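# Beanbags, Laundry and Other Things You Ask Me

I'm Su-chen, and I write up the small-flat posts here. The same questions keep landing in my inbox, so I've put my answers in one spot. I'll add to it when I get a minute (probably a Wednesday, knowing me).

## Do you really fold clothes on a beanbag?

Yep! I haven't got room for an ironing board or a big table, so the pale bag does the job. I lay a T-shirt over one side, smooth it flat with my forearm, then tuck the sleeves in. The blue tee gets used for practice a lot because it's plain and the creases are easy to spot.
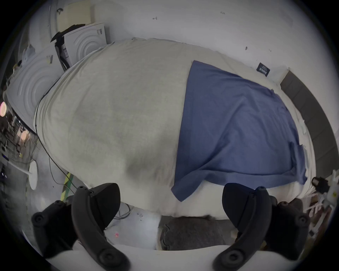
It's squashier than a table, so you won't get shop-perfect edges. I fold in thirds lengthways, then in half, and I stop there. Anything with a collar goes on a hanger.

## Which beanbag is it?

I get asked this more than anything else! Mine came from Kpodo, in the biggest size they had going, and I've since topped it up with filling from Stisano. I'd look for:

- a cover that unzips all the way
- a separate inner liner (please, please get one with a liner)
- a tight enough weave that pet hair brushes off

## How do you wash the cover?

Cold, gentle cycle, inside out, with the zip done up. Dry it on the line in the shade. I did the first one in the full December sun and the colour went patchy on one side – lesson learnt. Marks in between get a damp cloth and a bit of wool wash.

## How often does it need topping up?

Mine goes flat after 9 months or so, but I sit in it every night and my nephew jumps on it when he visits. Pour the beans through a cardboard tube taped to the liner, with the windows shut and the fan OFF. I forgot the fan once and was still finding them behind the couch at Easter.

## Doesn't it slide around?

It did on the old floorboards. I put a Matberg mat under it and haven't had to chase it since.
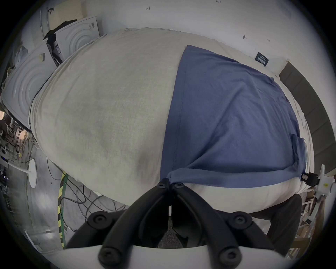

## Can I leave clean clothes sitting on it?

You can, but you'll end up sitting on them. I give myself until dinner, then the lot goes in the drawers. Socks are a separate problem and I don't have an answer for those yet.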